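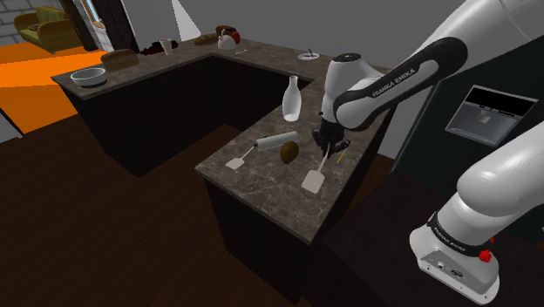 Cliltum 6: primeras semanas

2019-06-25

Tarnidov vende Cliltum como paquete de escenas domésticas simuladas para manipulación. La licencia individual cuesta 294 euros al año e incluye 171 objetos de cocina con malla de colisión propia. Uso el brazo Franka Emika con pinza paralela de dos dedos, que viene ya configurado.

Lo bueno: la instalación no dio guerra y el reinicio de escena es determinista si se fija la semilla. Lo menos bueno: los contactos con objetos finos. Con las espátulas planas sobre la encimera, la pinza cierra bien en altura pero el mango resbala en cuanto sube la muñeca. Bajar el paso de integración lo arregla a medias — y la simulación se arrastra.

Senan Mulcahy me pasó sus valores de fricción de abril y con ellos completé 49 agarres seguidos del rodillo. El kiwi sigue rodando.

La documentación del planificador está incompleta. He escrito a soporte y espero respuesta.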